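Cellano Supply > Break Room > Cups > Paper Cups, White

Search products, item numbers

Reading time: 2 min

Plorimton White Paper Cups, Sleeve of 50

Plain white paper cups for the office coffee point, the waiting room or the church hall. They come nested in sleeves of 50, and you can order by the sleeve or by the case. There is no print on them and they are sold without lids.

The Plorimton is our everyday cup. It is a single-wall cup with a rolled rim, suitable for coffee, tea and cold water. The wall is thin, so if you serve straight from an urn you may want the card sleeve, item 445, sold separately. The cups are made for one use. Do not put them in a microwave.

Take the wrapper off and stand the whole stack on the table with the open ends up. A full stack is tall for its width, so put it toward the back of the table, away from sleeves and elbows, or split it in 2. Customers who keep a few ceramic cups for regular staff often set them out on the same table and leave the paper ones for visitors. 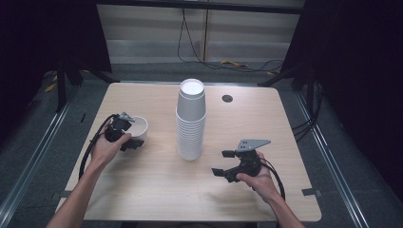

Khattak Dental wrote that the cups come apart one at a time if you lift by the rim and give a small twist, and that pulling straight up tends to bring two or three. They also asked if the stack could go in a wall dispenser. It can. The Atport pull-down dispenser holds one full sleeve and is listed under Dispensers. Load it with the open ends facing up, the same way the cups stand on a table — the Atport has an elastic ring at the bottom that holds the lowest cup by its rim.

Storage: keep unopened sleeves in the case, upright, in a dry cupboard. Damp softens the rims and makes the cups harder to separate. Once a sleeve is open, fold the wrapper over the top cup at the end of the day.

Details
Item number: 159
Color: white
Wall: single
Rim: rolled
Print: none
Pack: sleeve of 50
Lids: not included

Ordering

Orders placed before noon leave the warehouse the same day. Orders placed after noon on Friday go out the following week. Sleeves can be returned if the wrapper is unopened. We do not take back single cups or part sleeves.

The larger cup in the same range nests separately and will not stack neatly with this one. If you use both sizes, keep them in two stacks. The card sleeve fits this size only.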